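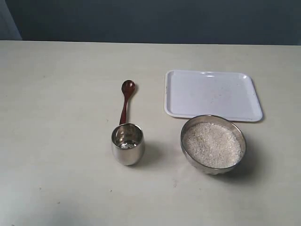 Steel cup and the rest, on the bench.

2 Jul 2022
Workshop notebook, Skovel

Carburettor off the Kodikara again. Gaetano had it running on the stand last night but it would not hold a tickover below 974 rpm, and it spat back whenever the throttle was snapped open. He suspects the manifold gasket. I think the float level is wrong, so I did that first.

Float chamber lid off, six screws, one of them already chewed by whoever was in here before us. Sediment in the bottom, fine and brown, the same stuff we found in the tank outlet at Easter. Float drop measured 20 mm against the 14 mm in the handbook. Bent the tang and checked it three times. Now 14 mm with the lid held upright and the needle just closed. The needle has a ring worn in the tip, so I have put one on the order list with a new seat.

Main jet blown through and held up to the window, clear. Idle jet was half blocked. Soaked it, then cleared it with a single strand of copper wire. Please do not use the drill bits on these, Gaetano — the last one ended up oversize and we spent a week chasing it.

Manifold face checked with a straight edge and feelers. There is a slight bow at the rear stud, so he may be partly right. Rubbed it down on the plate with fine paper until it marked all the way across. New gasket cut from the thin sheet. The thick sheet is no good here, it squeezes out.

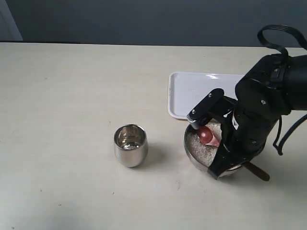 Ignition

Points gap was wide. Reset to the book and cleaned the faces with card. Condenser swapped for the one out of the spares tin, as the old one had a loose lead where it enters the can. Kept the old one in a bag marked SUSPECT.

Timing left where it was until the carburettor is back on. Changing both at once is how we got lost in the spring.

Brakes, nearside rear

Gemma Testa stripped this one while I was on the fuel side. Wheel cylinder weeping past one cup. Shoes have plenty left but the leading one is soaked at the bottom end, so both go. Drum measured 273 mm across at four points, no ovality worth writing down. Adjuster was seized and needed heat. It moves by hand now, greased and wrapped until the parts come.

She also found the handbrake cable rubbing on the spring hanger. The outer is nearly through. Not urgent if the car stays on the stand, but it has to be done before the run to Staltach in September.

Entry for Staltach

Form is in. They want a photo of the chassis plate and proof of insurance, and the one-make parade is separate from the hill, with its own sheet. Gaetano Tedesco down as second driver. Vorovcombe lot are taking a transporter and have offered us a space, reply needed by the end of the month. I would take it — the clutch will not like that much motorway.

To do
Order needle and seat, wheel cylinder, shoes, handbrake cable.
Flush the tank properly and fit a filter ahead of the pump.
Refit carburettor, run up to temperature, set mixture, then timing.
Find the missing distributor clip. It was in the blue tray.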